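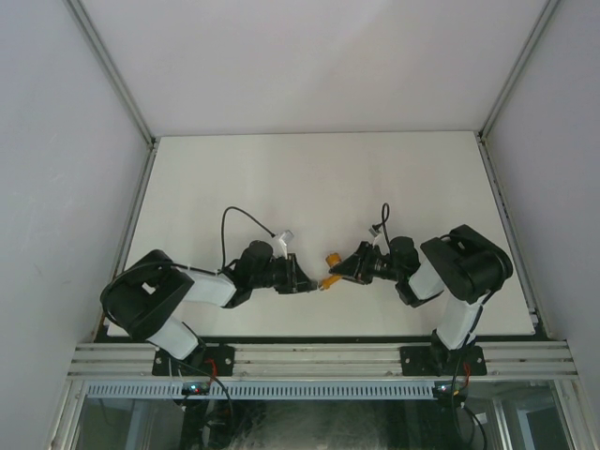 Two-Arm Robot Club – Frequently Asked Questions
Last updated May 2026

What do students do in the club?
Students work in pairs and teach two robot arms to do one job together. The job of this term is the faucet handover: one arm holds a yellow plastic water faucet and the other arm must take it over without letting it fall. It sounds easy. Most pairs need several weeks before they have something they want to show to their parents.

Who can join?
Any student of the Brokel school who is 14 or older. You do not need to know programming before you come. You need patience, and you should be able to stay until the end of the session, because stopping in the middle of a recording is not fair to your partner.

When do you meet and what does it cost?
We meet every Monday after the last class, in the workshop on the ground floor. The fee is 22 euros for one term and it covers printed parts and replacement cables. If the fee is a problem for your family, please write to Latifa Ait Brahim. She will not ask you for papers.

Why a faucet?
In the first year we used cubes. A cube is almost the same from every side, so students did not have to think much about where to grip. A faucet has a ribbed collar, a smooth body, shiny metal parts and a curved spout, and each of these asks for a different decision. Our teacher Steinar Ladefoged bought the first one at a hardware store and we have kept to this model.

How do two arms hold such a small thing without hitting each other?
Students plan the meeting point first, on paper. We ask them to choose a point well over the table, near the middle, and to let the grippers come from opposite sides. Each arm takes its own end of the part. After this they move slowly – the speed limit for new pairs is 5 percent and only Steinar or Hicham Naciri can raise it.
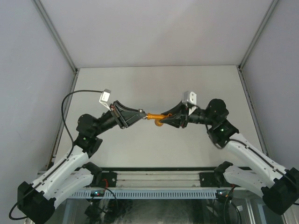 Can my child get hurt?
The arms are small, but they can pinch a finger. Hands stay outside of the workcell when the power is on, and long hair must be tied. Every student signs the safety page at the first meeting. A student who forgets the rule two times will do only planning work for the rest of that day.

What does the robot see?
There is a small camera over each gripper, and the students look at these views on the screen when they practice. The view is very close. You see the two dark fingers, the part, the wall behind, and not much more. Many students find it confusing at first because the part can look bigger than it is, and they close the gripper too early. We tell them to find the ends of the spout and the collar before they touch anything.

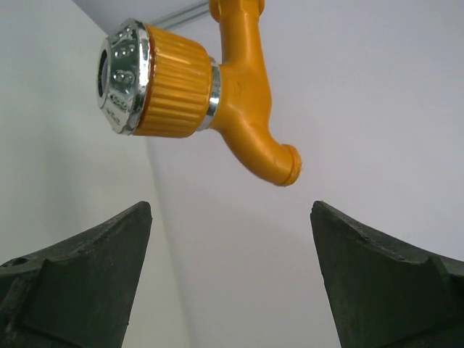

The chrome pieces are difficult in another way. They reflect the light, and a program that looks for yellow will not count them as a part of the faucet. A-yeong Ryu has written a short guide to this problem – ask her for a copy, it is in simple language.

Is there a competition?
Yes. In March we have the Flelum Cup with two other schools. Each team can collect 100 points, and half of them are for the notebook. A clean notebook with honest mistakes in it has beaten a fast robot more than once.

Can students take the equipment home?
No, the arms stay in the workshop. The recordings can be copied to a USB stick.

How can I sign up?
Fill in the form at the school office or write to Sille Norðdahl. Places for the autumn term are given in the order of the letters, and we answer everybody, also when the group is full.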